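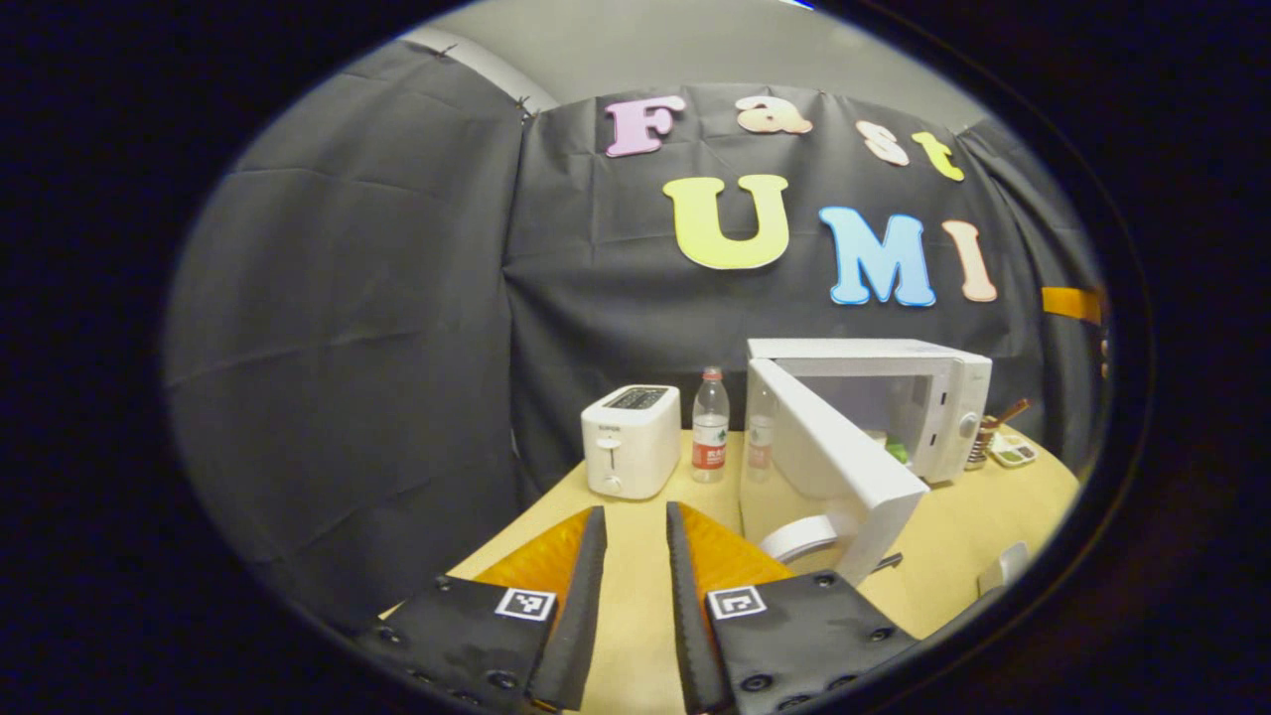
I have owned four microwaves in my adult life and respected none of them. The first came with an apartment. The second came from a cousin. The third was a Breso, bought new with my own money, and it had 24 buttons on the front, including one for baked potatoes and one marked with a little fish. I pressed Start and I pressed Stop. The fish and I never did business.

The one I have opinions about now is white and plain and has a dial. You turn it. If it has a feature for popcorn, it keeps it to itself. I can't tell you how relaxing this is at seven in the morning, when I am not a person who should be asked to enter a number.

I've been thinking about small kitchens again because I'm moving back into one. The new place is in Gunstead, over a shop that sells vacuum cleaner parts, and the kitchen has exactly one stretch of counter. The listing called it "efficient." I measured it in October, when I first went to look, and again last week in case it had grown. It's still 80 inches, sink included, and the sink is greedy.

So the question is what gets to live on it. The kettle is going. The blender is going, on the grounds that I use it to make one soup a year and then complain about washing it. The Mocanu coffee machine stays, although it leaks, because I leak too before coffee. That leaves the toaster and the microwave, and every piece of advice I've read says to pick one.

I have tried picking one. I spent a winter without a toaster and browned bread under the broiler, which gives you about nine seconds between pale and on fire. Before that I did a spell without a microwave, and reheated rice in a pan like a pioneer. I came out of both experiments with no new skills and a scorched dish towel.

My current position is that a two-slot toaster and a small microwave can share a table if you respect the door. The door is the whole problem. On a shelf in a store, a microwave is a modest box. At home it turns out to have an arm, and the arm swings left, and whatever you have put on the left is now in an argument with it. People put the fruit bowl there. People put mail there. I have put a full glass of water there, twice.
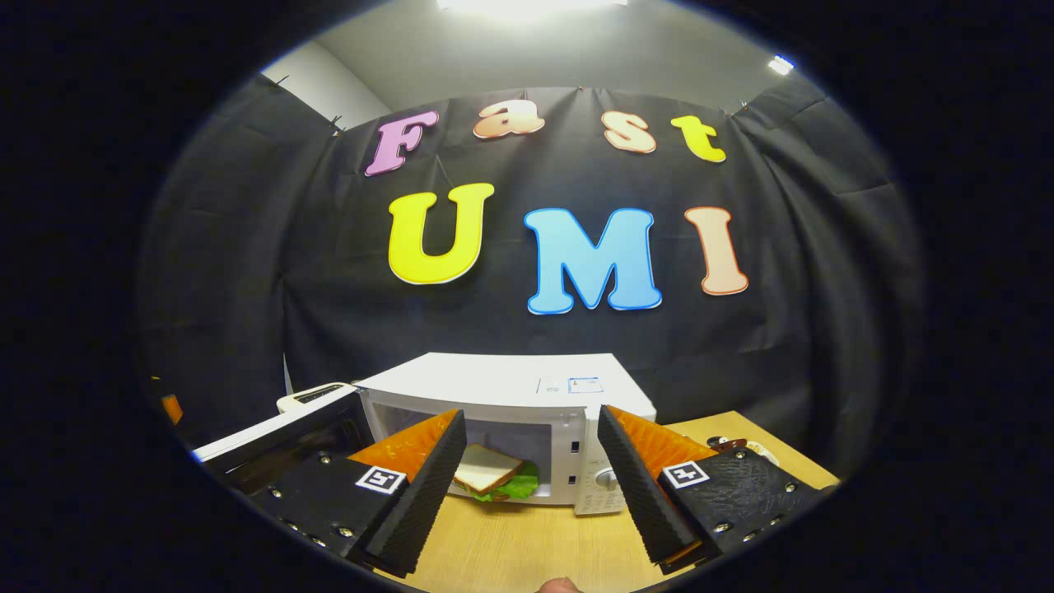
Posted by The Reluctant Cook

Now, the sandwich. White bread, lettuce coming out at the sides, parked in the microwave with the door open. I know there are readers who will feel strongly about this, and I'm one of them.

Lettuce should not be heated. I learned this at an office where the only appliance was a Vumon microwave the color of old teeth, and where I once gave a perfectly good lunch thirty seconds to take the chill off. What I got back was hot leaf. The bread had gone soft in the middle and somehow tough at the corners, and the lettuce had the texture of something you find on a boat. I ate it, since I'd already told everybody I was having lunch.

But a microwave that's off is also a cupboard with a door, and I've come around on that. It keeps the cat away from things. It keeps the flies away from things. In a kitchen with no bread box, and mine will have no bread box, it's the only spot where you can leave a sandwich while you go look for a plate. You just have to remember it's in there before you heat up the soup. I'd put my own record at roughly two out of three.

A white cable coiled up on the table next to the microwave is something else I now notice with envy. All my cables are on the floor behind something. I've promised myself the new kitchen will have coiled cables, and I bought a bag of those little fabric straps to do it with. I've already packed them. I don't know which box.

Moving day is 17th March. If anyone wants a kettle, it works fine and the lid sticks.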